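Search products Go

December 14, 2020
By Roscoe Blackwood

Print this page | E-mail this page

Kincaid 6 Hand-Crank Yarn Winder

The Kincaid 6 is a table-clamp winder for knitters and weavers who buy their yarn in hanks. It makes a flat-bottomed, center-pull cake that sits still on the table while you work. The frame is steel, the gears are nylon, and the crank can be fitted on either side.

The clamp opens wide enough for most kitchen tables and desks. Tighten it by hand only. A rubber pad is included to protect the wood. 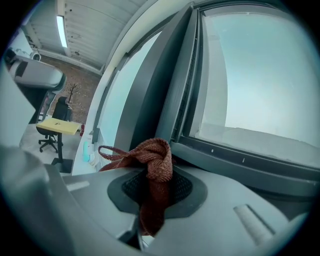 Drondside Catalog, Vol. 20, p. 107

Wool, cotton and blends all wind well. For thick or textured yarn, turn the crank slowly and keep the feed arm level with the swift. Very fuzzy mohair may catch on the guide ring, and we suggest winding it by hand.

Each cake holds up to 500 yards of sock yarn, less for heavier weights. Do not overfill the spool. If the yarn starts to slip over the top edge, stop and begin a second cake.

The gears need one drop of light machine oil every September or so, more often in a busy shop. Spare guide rings and clamp pads are kept in stock at Zodcombe. For gear sets, write to Marcus Szabo in the parts department and include the number stamped under the base.

Ships in 6 business days. Swift sold separately.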